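4.3 Long curtains and the idea of the "soft" corner

The claim that a room can be made calmer by softening its corners turns up in nearly every decorating handbook we read for this study. It is usually stated flatly, with no source. Long curtains are said to quiet a room, tall plants to lift it, and carved furniture to give it weight. We went into the Stadel homes expecting to find at least some agreement among the people who lived in them. We found very little, and the parts that did agree were not the parts the handbooks care about.

Our first problem was the word "soft" itself. The Gundasico checklist, which we used because earlier studies had used it, asks the rater to mark each corner as hard, mixed or soft. It gives no rule for a corner where a curtain hangs beside a heavy piece of furniture. Two raters working from the same checklist disagreed on such corners so often that we stopped treating the category as a measurement. Nair reports much better agreement between raters, but in the Nair study both raters were trained together and scored the rooms on the same visit. We do not think that result tells us much about the checklist.

The second problem is that people seldom choose these things together. Of the 165 households that answered the April questionnaire (the form closed on 4/13/26), many could say when a sofa came into the house and very few could say when the curtain did. Plants were harder still. They arrive as gifts, get moved toward the light, outgrow one spot and are pushed into another. To read the result as a planned "grouping" is to credit the household with a design it may never have had. Several answers to the open question made this point for us, and more bluntly. One read, in full, "It went there because it fit there."

A third doubt concerns height. The Gekitz guide holds that a tall plant draws the eye up and so makes a ceiling seem higher. We asked about this directly, and the answers do not support it. People with a tall plant in the living room were no more likely to call the ceiling high than people without one. The guide might be rescued by saying that the effect is felt without being noticed, but an effect of that kind could not be found by asking, and the guide itself rests on nothing but asking.

What the households did talk about was upkeep. Pleats hold dust. Carving holds more of it, and is slower to clean. A tall plant near a curtain has to be turned or shifted when the curtain is drawn. These remarks were offered freely, in answer to questions that had nothing to do with cleaning, and we take them more seriously for that reason. If furnishing has an effect on how calm a person feels at home, the work it demands each week seems at least as likely a cause as the fall of the cloth. None of the earlier papers we reviewed includes upkeep as a variable.

The three elements do occur together. Figure 6 shows a living room with a pleated curtain, a sofa with a carved wooden frame and a tall lucky bamboo in a pot. A rater following the checklist could defend a score of soft on the strength of the curtain, or mixed on account of the carved wood, and we see no way to settle the matter from the checklist's own wording. 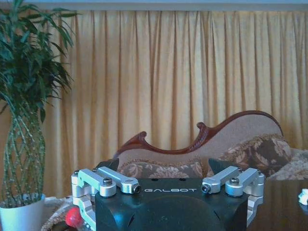

Figure 6. Living room with long pleated curtain, carved wooden-framed sofa and potted lucky bamboo.

We also caution against the habit of treating such a room as a type. Earlier writers speak of the "traditional" living room as if carved wood were enough to name it, and then use the label to explain what the people in the room say about it. The label adds nothing that the sofa did not already tell us. In the Stadel answers, households with carved furniture were as divided on every question of comfort as the rest, and nine of them said they would replace it if replacing it were free.

It may still be true that long curtains make a room feel quieter. Cloth does absorb some sound, and that much could be tested with a meter in place of a form. Our objection is to the step from there to a general rule about corners, which the present data do not support and which the older data, collected with the same checklist, could not have supported either. We therefore drop the corner score from the analysis in Section 5 and keep only the separate items for curtain, seating and plant.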